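I got to the Gravton bus depot at five in the morning, which I do not recommend unless you really love diesel fumes and vending machine coffee. I was there to meet a woman who has driven the Kirier line for most of her adult life. She asked me to leave her name out ("my passengers know who I am, and that's plenty") so I'll just call her the driver, the way everybody on the route does.

She was already in the break room when I walked in, eating a hard-boiled egg and doing a word search. I'd brought donuts. She picked the plain one.

"You want the route first or the stories first?" she asked me. I said the route, because I'd only ever ridden half of it, and she drew it for me on a napkin. The 410 leaves the depot, goes down past the old Hamisitz cannery, loops through Villa and then climbs the long hill to Kirier, where it sits for a few minutes at the turnaround before heading back. On a good morning she can do the hill without shifting her weight in the seat. On an icy one she talks to the bus the whole way up.

"I say, come on, sweetheart, come on," she told me. "The new drivers laugh at me. Then they get their first winter and I hear them doing it too."

She never planned on driving a bus. She'd been working in a fabric store, cutting yardage and matching thread, and the store closed one August with hardly any warning. A cousin told her the county was training drivers. She had never driven anything bigger than a station wagon! The first time they put her behind the wheel in the practice lot she flattened every cone on the left side.

"Every single one," she said, and she was laughing so hard she had to put the donut down. "The instructor got out and set them all back up and didn't say a word. Then I flattened the right side."

I asked what finally made it click. She thought about it for a while. It was the mirrors, she said. She'd been looking at the road in front of her, like you do in a car, and a bus driver has to spend half her time looking back. Once she got used to that, the turns stopped scaring her. She still checks the back left mirror when she's driving her own car to the grocery store, and it drives her husband up the wall.

We talked for a long time about passengers. She has regulars who've been riding since they were in grade school and now get on with kids of their own. One man gets on in Villa every morning with a thermos and gets off 2 stops later, a distance you could walk in the time it takes to wait for the bus. She's never asked him about it. "He likes the ride," she said. "I like the ride too, so who am I to talk?"

Then there's the lost and found. I could have spent the whole morning on this. Gloves, mostly, and umbrellas, and phones that ring under the seats all the way up the hill. Once it was a wedding cake, the top tier anyway, in a pink box with a ribbon. She turned the bus around for that one, with the passengers' blessing, and got it back to a very sweaty young man standing at the Hamisitz stop with his hands on his head.

"Did you get in trouble?" I asked.

"I got a letter in my file," she said. "I also got cake."
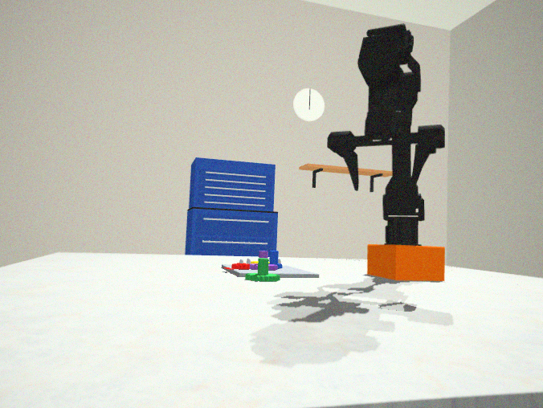

She's not sentimental about the old buses, which surprised me. I'd expected her to miss them (I do, I loved those slippery green seats) but she says the heaters only ever warmed your left ankle and the doors stuck whenever it rained. The ones she drives now kneel down at the curb so people with walkers can get on without a fuss. She'd wanted that for years. She wrote to the county asking for it 4 times and kept copies of the letters in a cookie tin.

What she does miss is the night run. It got cut a while back, and she thinks it was a mistake. The late bus was how the hospital cleaners got home, and the kids from the movie theater, and anybody who'd had one beer too many. People talked to each other on the night run. Somebody taught her how to crochet on it, sitting up front and holding the hook where she could see it at the red lights. I asked if she'd made anything good and she pulled a hat out of her bag, orange and brown and a little lopsided, and put it on for the rest of our talk.

"If they brought it back tomorrow I'd sign up," she said. "I'd complain, but I'd sign up."

At twenty to six she rinsed out her cup and we walked across the lot to the bus. She goes around it once on foot before every shift, tapping the tires with her shoe. I got on with her and took the seat right behind the door. There was frost on the cannery roof when we went by, and the man with the thermos was waiting at his stop in Villa. He said good morning to both of us.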